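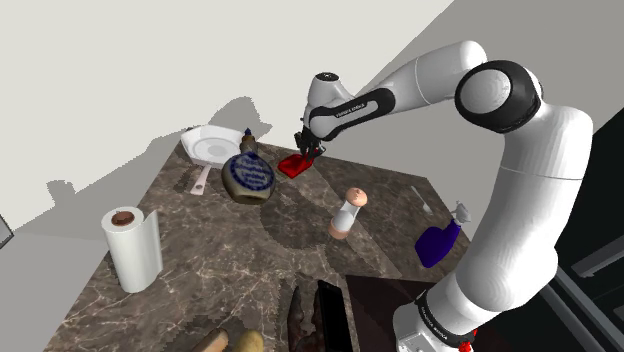 About Soller

Soller tests whether general-purpose robot arms can do household and light shop-floor chores. We write the tasks, run them in simulation first, and publish the pass rates, including the poor ones. Our clients are appliance makers, commercial kitchens and two packaging shops.

What we test

The current task list has 178 chores. Most are short: pick up a sponge from a counter, move a frying pan, stand a spray bottle upright, put a shaker back where it belongs. Each is run on a simulated counter with other household items left out, and object positions are changed between runs. A chore counts as passed when the arm finishes it in 20 consecutive runs with no operator input.

Where things stand

Picking up one rigid object and placing it somewhere else is mostly solved in simulation. Flat items on a hard surface are harder, as a two-finger gripper has little to close on. Cloth, liquids and anything that needs two hands still fail often. Of the 821 runs in our last round, 159 were stopped for a missed or dropped grasp. On present results we would not tell a client that an arm can clear a kitchen counter unattended.

How we work

Gijs Mulder started the company after several years in fixture design and still reviews every task sheet. Simulation work is done under the name Dimon. Chores that pass there go to Skellberg, our hardware shop, where the same objects are set out on a real counter. Hrynyshyn is the scoring tool that both groups use.

The task list is revised each November. Task sheets and scoring rules are sent on request, and suggestions for new chores are accepted year-round.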